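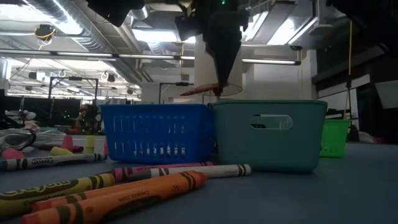

Candilura is a student competition in robotic manipulation, run each spring as part of the second-year automation course at the Indine School of Engineering. Teams program a pair of robot arms to pick up small household and classroom objects from a shared table and put them into containers. The name also refers to the software package handed out to teams at the start of the term.

History

The competition grew out of a laboratory exercise in which students moved wooden blocks between marked squares. The blocks were dropped after the second year, when most groups had begun submitting nearly identical programs with fixed coordinates. Crayons replaced them. A crayon rolls, has a tapered end that slips out of a parallel grip, and often comes to rest against its neighbors, so a stored list of positions is of little use.

The early contests used a single arm. A second arm was added when the course moved to its present laboratory, and the rules were rewritten to allow handovers between the two. Single-arm entries are still accepted but are scored on the same scale.

Format

Entry is limited to 8 teams. The contest consists of a qualifying run in March and a final in April. In both, each team is given 3 attempts, and the best attempt counts. An attempt lasts 200 seconds from the referee's signal and ends early if a team member touches the table.

Objects are laid out by the referee. Their arrangement is changed between teams, and crayons may be placed in parallel, crossed or partly covering one another. Containers may also be moved. Teams are told the target container for each color only when the attempt begins, in the form of a text file read by their program.

A perfect attempt is worth 200 points. Points are deducted for the following:

Object placed in the wrong container
Object dropped outside the table area
Container tipped or pushed past its tape mark
Contact between the arms

Contact between the arms carries the heaviest deduction and stops the attempt on the second occurrence.

Equipment

Both arms are supplied by the school and may not be modified. Views are available from fixed cameras beside the table and from a camera at the wrist. The wrist view is generally used for the final approach, when the fingers hide the object from the side.

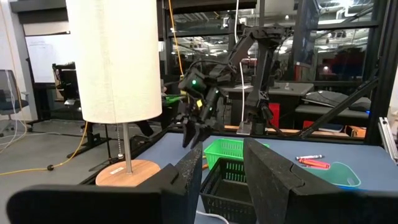 One former entrant has argued in the course newsletter that the handover rule is too generous, as a team can pass a crayon back and forth to correct a poor grip without losing anything but time, and that a small deduction for each handover after the first would be fairer. The rule has been left unchanged.

Containers with slotted or perforated sides are permitted alongside solid ones. Slotted walls have caused trouble for programs that find a container by its outline, as light coming through the openings can break up the edge. Teams may not cover the slots or attach markers.

Software

The Candilura package contains a motion library, a simulator named Prindov and a log viewer. Prindov models rigid contact only and treats every crayon as a plain cylinder, leaving out the tip. Programs tuned entirely in simulation tend to grip too near the tapered end on the real table. Teams are required to submit a log of each practice run along with their code.

Tasks

Three tasks are in use. In the sorting task, crayons are placed by color. In the clearing task, everything in a marked zone must be removed in any order. The Dudek task, named after the laboratory in which it was first set, requires a crayon to be lifted by one arm, passed to the other and released into a container that the first arm cannot reach. 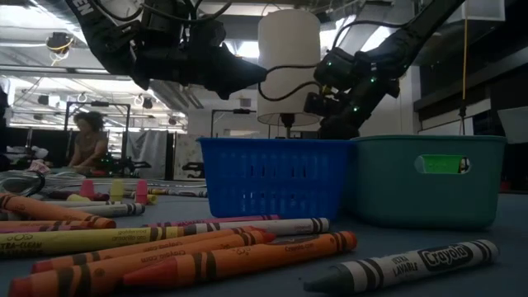

Crayons on the table, with both arms above and the blue basket and teal bin behind.

Assessment

The contest result makes up a minor part of the course grade. The larger part is a written report covering grip selection, failed attempts and the division of work between the arms. Teams that do not reach the final submit the same report, using data from their qualifying run.

See also

Bin picking
Dual-arm manipulation
Pick and place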